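Thursday, Volley showroom, notes on the order desk

Maarja Jaunzems has made the new order sheet for the Clallus. I tried it this morning with two old customer files. The trim page is better than before, but the color page still lets you choose the dark red with the cream seats, and the factory has not offered this pair from June. I wrote it on the sheet in pencil.

Delivery time: we say 20 weeks on the phone. For custom paint it can be up to 32. Riaan Khumalo wants both numbers in the first letter to the customer. I agree with him.

The Gitisum coupe (Kazlauskienė order) is back from the detail bay. Door edge on the driver side is good now. The second key is still missing, please do not promise the handover date before we have it. I asked the transport company again, no answer at lunch.

Battery chargers: two cars in the back row were on 96 percent, one was not connected. I connected it and will look again in 30 minutes.

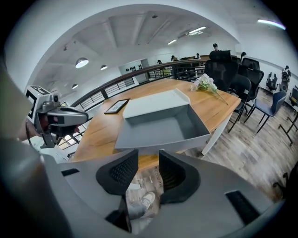

White sneaker and paper bag on the floor, second gripper at left.

Checked the charger again, light is green. Still to do: ask Maarja about the wheel options, because the sheet has the same wheel under two names. Also the price for floor mats is the old one.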